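首页 > 专题 > 机器与人 > 车间手记

一条线缆,一只藤篮,和一台不肯好好抓方块的机械臂
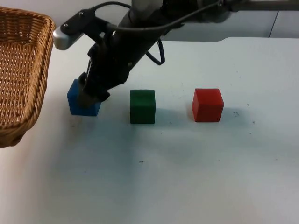 Kiltari 实验室·设备维护组

我第一次见到 Jeno 的时候,它正在闹脾气。Jeno 是维护组给这台黑色机械臂起的名字,谁起的已经说不清了,Touran Sharifi 说是 Aníbal,Aníbal Brandão 说是 Touran。总之它有名字,有一本自己的维修本,还有一张白色的台子。台上三个方块,蓝的、绿的、红的,左边一只藤编篮子。活儿听着简单得要命:把方块夹起来,放进篮子。

可是那几天它老是夹偏,而且专挑蓝的夹偏!绿的没事,红的也没事,一到离篮子最近的那个蓝方块,手指就往右上角压,夹起来歪着,走到篮口就蹭一下边。

我本来是来写一篇轻松的参观稿的,结果在维护组蹲了好几天,稿子也就变成了你现在看到的这个样子。

先查的是夹爪。这也是大多数人的第一反应,手指磨了呗。Touran 把两边的指垫拆下来给我看,我是看不出什么名堂,她用指甲刮了刮,说还能用。她拆东西有个讲究,螺丝按拆下来的位置插在一块泡沫板上,顺序绝对不能乱。我顺手想帮她把泡沫板挪开一点,被她瞪了一眼,赶紧缩手。

指垫装回去,跑一遍,还是偏。

第二个怀疑对象是腕部侧面那截银色的圆支架。它短短一截,金属面带点拉丝的光泽,固定在一块扁平的黑色安装板上,靠几颗小螺丝吃力。我问这东西会不会把手腕带歪,Aníbal 说歪倒不至于,但是螺丝松了会抖,一抖,什么怪毛病都可能冒出来。他拿扭矩螺丝刀挨个过了一遍,有一颗果然松了。我当时挺激动,觉得案子破了,连结尾都在心里写好了。

再跑一遍。偏得少了一点,但还是偏。

(写到这儿插一句,修机器的人脾气是真好。换我早就踹桌子了。)

真正的麻烦在线缆上。你看那根黑线,从臂身顶上绕出来,往上拱一下,再往右垂下去,在台面上方兜一个弯,最后又回到臂上。这个弯是故意留的,行话叫“余量”,手腕转来转去的时候线得有地方去。余量留少了,线绷着,日子久了里面的芯会断;留多了又甩来甩去,挂到别的东西。Jeno 的这个弯上个月重新理过,理得很漂亮,漂亮过头了,短了那么一截。手臂往篮子那头伸的时候,线就在后面拽它。绿方块和红方块都在右边,伸得没那么远,自然没事。

发现这件事的是 Aníbal,方法土得很:他把电停了,挂好锁,用手托着手腕慢慢往左推,推到蓝方块的位置,另一只手捏着线。“你来摸。”他说。我摸了一下,硬邦邦的,像晾衣绳。

接下来的活儿就是放线。松开臂身上的线夹,往外送 70 毫米,再夹回去,不许一次夹死。Touran 在维修本上写的步骤我抄了一份,原样放在这里,给同样被线缆折磨的读者:

先停电,挂牌,钥匙自己揣着。
线夹从靠近手腕的那个开始松,松到线能滑就行。
手动把手臂推到最左、最右、最低三个位置,各停一会儿,看弯有没有碰到台面。
线夹拧回去,扎带剪平,剪下来的头捡干净。
低速空跑,听声音。
重新标定夹爪中心,再上方块。

标定那一步花的时间最长。标定针对准台面上的基准点,走一圈,记数,再走一圈。维修本上这台臂从装机到那天一共跑了 1,697 个小时,标定做过 8 次,每次的日期和签名都在。翻这本子比看说明书有意思多了,边角上还有人写“咖啡不要放这”,底下另一种笔迹回:“没放。”

线放好,标定做完,蓝方块摆回原位,放绿的、红的。我屏着气看夹爪往下落,手指贴住方块,合拢,提起来——正的!进篮子,一点没蹭到篮口。Touran 面无表情地说再来,于是又来,又来,我数到后面就忘了,光顾着高兴。

我还问过为什么非得用藤篮,塑料盒子不是更规矩吗?Aníbal 的回答是,规矩的东西谁都会放。藤篮的沿又厚又圆,编出来的面也不平,夹爪要是偏一点,马上就看得出来。塑料盒子蹭一下没动静,藤篮会“嚓”地响一声,隔着半个屋子都听得见。这么说来,那几天真正报警的其实是篮子。

台面他们也管。白台子显脏,细小的黑点和擦痕一眼就能看见,每次开工前先拿不起毛的布擦一遍,擦不掉的印子就随它去。Touran 对掉在台上的碎屑格外在意,她说碎屑是线索,看见了先别急着擦,想想是哪儿掉的:指垫?扎带?还是线皮磨的?我现在回家看见桌上有渣,都要琢磨一下它的来历,家里人很烦我。

临走那天,维修本上多了一页。故障现象写的是“左侧取件偏移”,原因写的是“线缆余量不足,支架螺丝一颗松动”,处理写了满满半页。备注栏里 Aníbal 写了一行:理线的人是我。

下回他们要换 Jeno 的指垫,旧的虽说还能用,备件已经到了。Touran 让我到时候再去,条件是别碰泡沫板。

相关文章
Hivthorpe 的夜班:一台码垛机的换油记录
扎带到底该剪多平?三位维修员吵了一下午
Montecinos 车间走访:传送带为什么总往左跑
读者来信:我家的旧机床还能不能救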